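Accueil > La maison > Qui sommes-nous

Nos chambres | Le linge | Tarifs | Nous écrire

Qui sommes-nous

Flonstead est une maison d'hôtes de 9 chambres, ce qui suffit largement à remplir une journée de gens qui font des lits. Ubaldo Orlandini l'a reprise un mois de juillet, avec l'idée de s'occuper surtout du jardin. Le jardin attend toujours. L'inventaire du linge, lui, est à jour : 815 pièces, taies dépareillées comprises.

Car nous avons hérité des armoires en même temps que des murs. L'ancienne propriétaire achetait du linge fleuri comme d'autres achètent des timbres, sans jamais en revendre. Un décorateur nous a conseillé de tout passer au blanc. Il a été reçu très poliment et il est reparti avec un pot de confiture.

Chez nous, un lit se fait donc par couches, et chaque couche a son avis sur les fleurs. Le dessus-de-lit imprimé d'abord, qui n'a peur de rien. La maille torsadée ensuite, roulée en attendant son tour ou étalée sur le lit. La couette selon la saison et le tempérament du dormeur. Quant aux oreillers, nous avons renoncé à les assortir, après une discussion qui a duré tout un déjeuner. 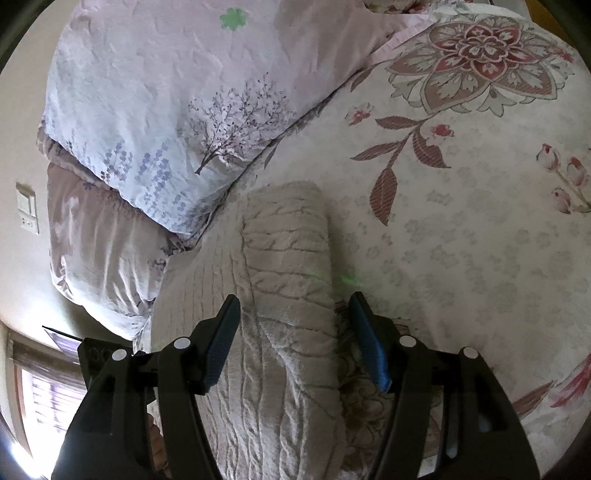
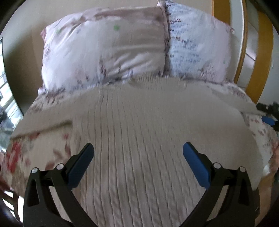

Maille torsadée et fleurs à volonté, sur les deux vues.

La chambre Vídalín est celle qu'on nous redemande le plus, et celle où l'on met le plus de temps à refaire le lit. La Wostano est plus sobre (rayures, une seule fleur, sur l'abat-jour). La Pusetti se trouve sous les toits et il faut baisser la tête en entrant. C'est écrit sur la porte, à une hauteur où les grands ne le lisent pas.

Nous lavons tout sur place. Les mailles sèchent à plat, ce qui condamne la table du petit salon une bonne partie de la semaine. Si vous souhaitez y jouer aux cartes, demandez, on poussera le plaid. Le repassage s'arrête aux taies et aux draps de dessus ; ceux qui aiment les draps-housses repassés sont priés de nous montrer comment ils font.

Côté chiffres, puisqu'une page comme celle-ci est censée en contenir : environ 3 000 nuitées depuis la reprise, et 3 réclamations écrites au sujet des motifs. L'une d'elles demandait où acheter le même dessus-de-lit. Nous l'avons classée avec les autres par souci de rigueur.

Le petit-déjeuner est servi jusqu'à dix heures. Les lits sont faits après, jamais avant, et vous pouvez refuser qu'on touche au vôtre en laissant la porte fermée.

Page mise à jour le 25 septembre 2023

À lire aussi
Plier une couette à deux sans se fâcher
La chambre Pusetti rouvre sous les toits
Pourquoi nous ne prêtons plus les plaids pour le pique-nique
Venir à Flonstead sans voiture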